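Ametti handheld gripper pair, reviewed after two months of daily use

I do the demonstration work at Plorthorpe, which means I sit at a table and move things with a gripper in each hand so a robot arm can learn to do it later. Before March I was on the packing line, sorting bottles and boxes into orders. My manager Giang Thân asked who wanted to try the new setup and I said sure, mostly for the chair!

So, the grippers. They take a few days to get used to. You squeeze, the pads close, and your brain keeps wanting to use the fingers you already have. My first day I got through 63 clean takes and my wrists let me know all evening. Now I do 100 before lunch and don't think much of it.
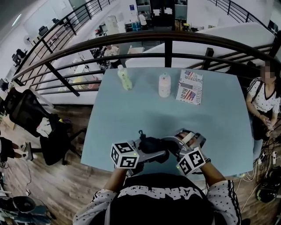

What I like best is the feel of the trigger. It's light, it doesn't stick, and when Thiện Lò from our tech team swapped in a fresh pair I couldn't tell the difference (we had an older set from Fovoteo and every one of those had its own personality). What I don't like is the weight. It's fine for ten minutes and then it very much isn't, so we switch off with a partner and take real breaks. I'd ask for that in writing if your shop is getting these.
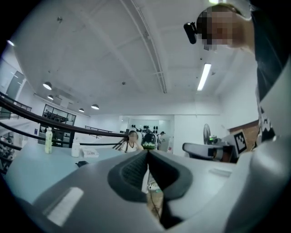 The part people ask me about is the job itself, as in, am I training the thing that replaces me? I worried about that plenty. So far three of us moved off the line and into this, same pay, and the line is still staffed, but I can't tell you what next year looks like and neither could Giang when I asked. Day to day it's quieter work and easier on my back, though you do wear a camera strapped to the side of your head, and I still forget it's on when I lean over to look at something. The pads are the best bit of the hardware, wide V shapes in dark rubber with a fine grid on the inside, and they've been great on our smooth plastic bottles. Thin flat boxes are another story, I drop those a lot.

Battery life is okay. Cleaning is easy, just a damp cloth. The printed manual is bad, and I ended up using the notes Thiện wrote for us. We've logged 812 takes on the bottle task alone with this pair and only 2 had to be tossed for a gripper fault, so I can't complain there.

Four stars from me. Make them lighter and I'll come back and add the fifth.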